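Ticket 439: Monitor goes black for a few seconds, then comes back (Urimis dock, Onex display)
Status: Solved
Category: Docks and displays

What's going on

Hi all, hoping somebody can save what's left of my patience! I've got a Urimis dock sitting between my work laptop and an Onex monitor, and a few times an hour the monitor just goes black. Two or three seconds of nothing, then the picture comes back as if it had never left. Keyboard and mouse keep working the whole time (I typed half a sentence blind this morning and it was all there when the screen woke up, typos included).

It started in December, a bit after I moved my desk to the other end of the spare room. Before that the same gear ran for months without a hiccup. The laptop's own screen is fine. The log in the dock software throws up code 1119 with every blackout, and the help page for it says "display link renegotiated" and then leaves you to it. Cheers for that.

What I've tried already

Restarted everything, obviously. Updated the dock firmware, which took ages and then wanted another restart. Turned off sleep, turned off the screensaver, turned off the power saving thing in the monitor menu that's buried under Other for some reason. Still blinking.

I also swapped power boards, as my brother-in-law is convinced everything in life is the power board. No change.

Update, after the first reply

Thanks for the quick answer! You asked me to take things out of the chain one at a time, so I've been keeping notes as I go.

1. Laptop straight into the monitor with the cable that came in the box, no dock. Worked all morning without a single blackout. So I was ready to blame the dock.

2. Dock back in, still with the boxed cable. The boxed cable is too short for the new desk spot, so I had the dock balanced on a pile of cookbooks. Looked ridiculous, but again, no blackouts. Huh.

3. Dock back where it normally lives, with the long cable. Black screen before I'd even finished making my coffee. Code 1119 in the log, right on cue.

4. Same setup, but with the refresh rate knocked down to the lowest setting. Fewer blackouts, though I still got one while I was wiggling the plug at the monitor end. 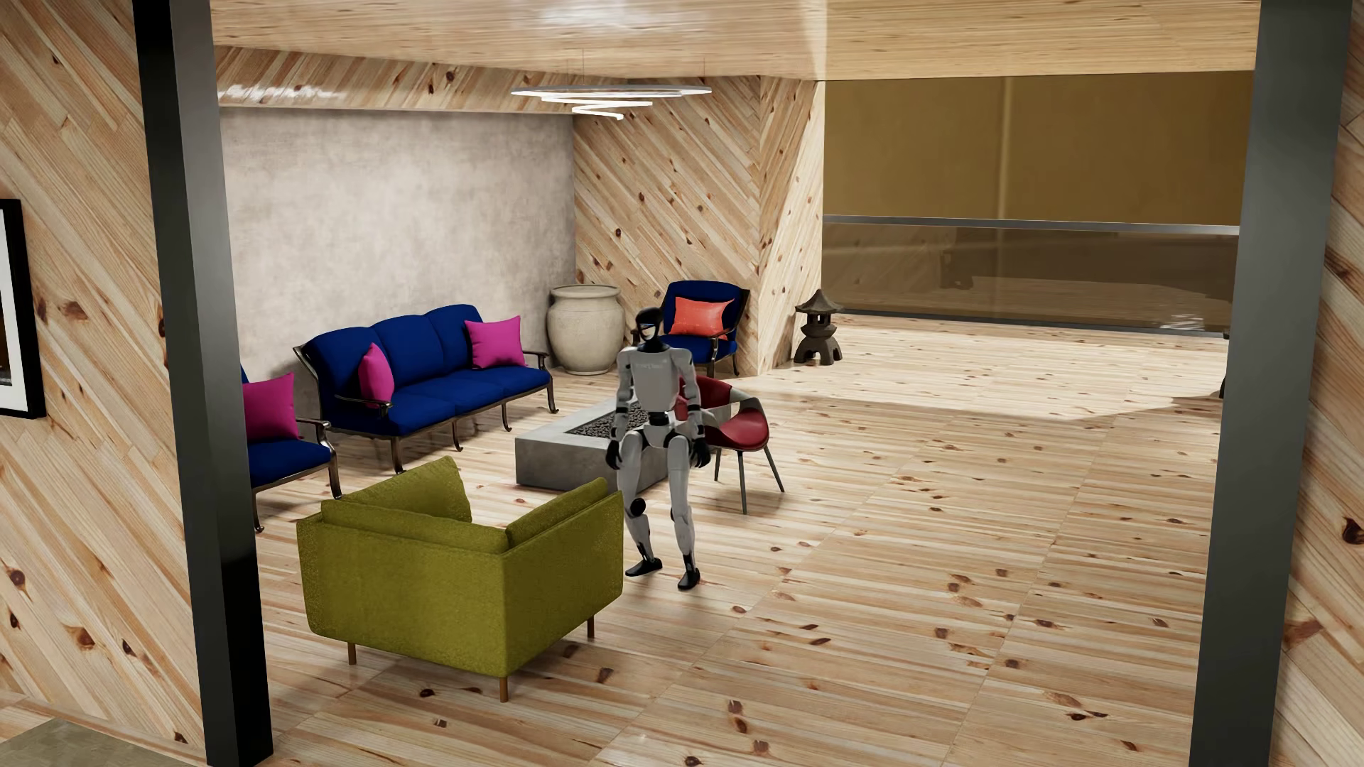 5. New cable. I ordered a Maksymiv one, same length as the dud, and the refresh rate went back up to where I like it. I gave the plug a good wiggle at both ends and the picture held. Left it running through a full workday, plus a very long video call, and the log stayed clean.

So it was the cable

I feel a bit silly, but in my defence the long one was nearly new. I bought it from the Wadby clearance bin when I moved the desk, and it never crossed my mind because the picture looked perfect whenever there was one. I'd had it pegged as a works-or-doesn't sort of thing.

For anyone who lands here with the same code: try the short cable first, even if you have to stack cookbooks. I spent far too long poking around in menus. The firmware update made no difference that I could see, but I've left it on.

One leftover question

The dock software still shows a little orange triangle beside the display name. Hovering over it gives me "reduced link history", which I'm guessing is old blackouts it's remembering. Is there a way to clear that without resetting the whole dock? I've got my window layouts set up just how I want them and I'd rather live with the triangle than redo the lot.

Last update

Found it! Settings, Displays, then the three dots beside the monitor name, then Clear history. The triangle's gone and the layouts are all still there. Happy for you to close this one, and thanks again for the help.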